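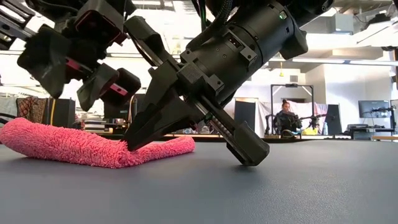
Right gripper at the end of the pink towel, left one parked up and waiting. Attached to ticket 1408.

Ticket 1408: Right gripper lags and won't close fully during towel folding demos
Opened by: Siu-ming Yuen
Opened on: Apr 11, 2024
Setup: Trenley two-arm station, remote control from the operator rig
Status: Closed

First post

Hi all! I've been recording demos of the towel fold (the long-roll-to-square one that Mersha asked for) and the right gripper has started doing something maddening. I squeeze the handle, the left finger goes down into the pile like it should, and then the right finger just hangs there for a beat before it moves. Sometimes it closes late, sometimes it stops partway and I have to let go and squeeze again. On a flat cotton cloth I can sort of live with it. On the shaggy microfiber it's hopeless, because by the time the second finger arrives I've already started lifting my hand and all I've got is a pinch of fluff.

The left arm is totally fine, by the way. Same handle model, same settings as far as I can tell.

What I've tried so far:
Restarted the operator software. No change.
Restarted the arm controller. Better for one demo, then back to the same thing.
Swapped the towel for a thinner one. Still late, just easier to get away with.
Ran the grippers from the open/close buttons on the desktop instead of from the handles. Both sides snap shut right away!

So I'm guessing it's the handle side and the gripper is okay, but I'd love a second opinion before I start unscrewing things.

Reply from Bridotport support

Thanks for the clear write-up. The button test is useful. Could you open the handle monitor, squeeze the right trigger slowly all the way, and tell us the lowest and highest values you see? Please do the left one too. A healthy trigger should get close to zero when released.

Second post

Okay, done. Left trigger goes from 3 up to 618, nice and smooth. Right trigger goes from 142 up to 618, so the top is the same but it never gets anywhere near zero when I let go. I wiggled the cable while watching the number and it didn't budge, so I don't think it's a loose plug.

Oh, and I forgot to say: we updated the operator software back in March and I never redid the handle calibration afterward (I know, I know). I'd only been doing one-arm tasks on the left since then, so I wouldn't have noticed.

Reply from Bridotport support

That would explain it. The update resets the trigger range to a default, and your right handle rests higher than the default expects. The software treats the first part of your squeeze as noise and ignores it, then runs out of travel before the fingers are told to close completely. Please do this:
1. Park both arms and take your hands off the handles.
2. Open Handles, then Calibrate, and pick Right.
3. Leave the trigger alone until the bar turns green, then squeeze fully and hold until it asks you to release.
4. Save, and restart the operator software once.
Do the left side as well while you're in there.

Third post

It worked!! First try on the right, second try on the left (I let go too early). The right gripper now follows my hand the way it used to, and I got a whole run of folds on the pink towel without having to regrab the end.

Couple of notes for whoever gets this rig after me. With the fuzzy towels I spread the fingers wide, press the left fingertip down into the end of the roll first, and bring the other one in along the tabletop. If I come straight down with both I only get the top of the pile. I also keep the left arm lifted out of the way until the first grab is done, otherwise I start steering both hands at once and the demo comes out jerky.

One more question though. The demos I recorded while the trigger was off, should I keep any of them? The folds do finish, they just have a lot of double squeezes in them.

Reply from Bridotport support

We would leave them out of the training set. The arm will learn the pause and the second squeeze along with the fold. Tag them as handle fault so they don't get mixed back in later.

Fourth post

Makes sense, tagged and moved. I've put "recalibrate both handles" on the checklist taped to the Sonovent cabinet, right under the software update line. You can close this one, thanks so much for the quick help!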